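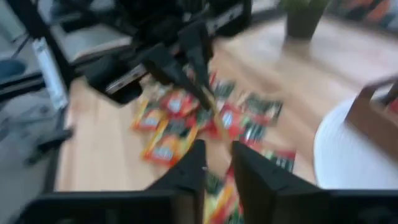 13th August

Quick one tonight, I have to be up early and the left arm is still in pieces on the table.

So the second arm is on. Finally. Two arms, two grippers, one very tired power supply. I moved everything down to floor level after the bench kept shaking every time one of them swung round - the floor doesn't shake, much. My knees hate it. Worth it.

Job for this week is picking snack packets out of a pile. Sounds dumb, is hard. I spent most of the winter on wooden blocks and got really smug about it. A block stays where it is. A packet slides, crinkles, folds over its neighbor, and the shiny wrapper throws light back into the wrist camera so the same packet is red from one side and nearly white from the other. Everything I tuned in December went straight in the trash.

What I changed, mostly so I remember:

Fingers. Old ones had rubber pads, which were great on blocks and awful on packets. They'd drag the whole pile along. New ones are plain black, printed, with the tips cut to an angle so they can get under a seam. I did 5 versions. Version 3 was the good one and I kept going anyway, no idea why. Back on 3 now. If you're printing these, lay them flat on the bed, mine split along the layers when I stood them up.

Grip force. Way down. I had it at 96 in the config, which is just a made up scale in the Brodine driver and means nothing outside of it, and it was crushing chips. Now 75. Still crushes a bit if it lands on the fat part of the bag instead of the edge. I want it to go for the crimped end every time but it likes the middle, the middle is where all the bright printing is.

Speed. The second arm is too fast on the way down. The wrist camera on the first arm gets nothing but smear while the other one is moving, so for those moments it's working from an old picture of the pile. Tried making them take turns, works fine, looks terrible, takes forever. Tried slowing only the last part of the drop, better. Going to leave it like that and see.

Also the wiring. I ran the new arm's cable down the same sleeve as the old one and got dropouts on the bus, joint four would just go quiet and then come back angry. Seperate sleeves, gone. Should of known that, I wrote the exact same thing on here about the Rakena board and then did it again.

Couple of people asked about the mount. It's the Kallevus clamp bracket with the holes drilled out one size up. The bolts that come with it are too short if you put any kind of washer in there. I used washers. Get longer bolts. Go round again with the wrench after the first hour of running too, mine had worked themselves loose and I blamed the software for a whole evening.

The bit I'm stuck on is packets on top of packets. When one is lying over another the gripper often comes up with both, or pinches the bottom one and flings the top one off across the floor. I could spread them out first with a sweep of the other arm. Had a go at that, just a dumb straight push, and it shoved half the pile out of reach. Maybe a shorter push. Maybe from the side. Somebody on the Covlow forum said to tap the pile from above before picking, and I laughed, and then I read the rest of the thread and people are really doing it. So that's tomorrow.

Not doing suction. I know. Please stop emailing me about suction. I had a suction cup on the first build and the pump was so loud I couldn't run it after dinner, and crinkled plastic leaks anyway.

Other stuff, no order: the calibration script needs a rerun every time I bump the base, and I bump it constantly. Gray tape marks on the floor would help, need tape. The emergency stop is now on a long cord so I can sit on the couch with it, best upgrade of the whole summer. Config files are up in the usual place, the finger files too, ignore the folder called final2, its not final.

Next post is either the tapping thing or the left arm, which needs a new elbow gear. Gear's ordered. Shipping says five days so probably tapping.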